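Charity walk tracking: one phone per team or one per person?

Posted by Farah Krishnan, Dec 4, 2018

Hi all! I'm setting up the sponsored walk from Tamcombe to the coast for our hospice fund (we did it last August too, on paper, never again) and this time I want people at home to be able to follow the walkers on a map. We've got 30 walkers signed up in teams, and I'm using Dultus because it lets sponsors pledge per mile. My problem is that when two people in the same team both have tracking on, the team total doubles! I did a test with my sister on Sunday and we apparently walked twice as far as we did, which would be lovely for the fund but not very fair on the sponsors. Do I make everybody turn it off except one person? And what if that person's battery dies halfway?

Berkay Tekin

One phone per team. Turn the rest off.

Duygu Yaman

I had exactly this with our Pakow ride, so let me save you some grief. Go into the event settings and look for how team distance is added up. Ours was set to "sum" and I changed it to "longest," so it only counts whoever recorded the most. Then everyone can leave tracking on and a dead battery doesn't matter. Do it before the start, though. I changed it halfway through and the page took ages to catch up, and meanwhile I had sponsors emailing me because the total had dropped by 2,000 miles overnight (it was a big ride, with a lot of doubled-up phones).

Also put a cap on the pledges if you can. One of our sponsors offered a dollar a mile without thinking and got a nasty surprise. And have someone jot down times at the water stop, just pen and paper, so you've got something to check against if a track goes wonky.
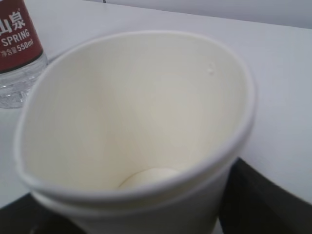
Houda Kabbaj

I'd add that "longest" can go wrong if one person wanders off for lunch or forgets to hit stop and drives home. We had a walker doing 50 miles an hour on the way back! I fixed it by setting an end time for the event, and anything recorded after that got ignored.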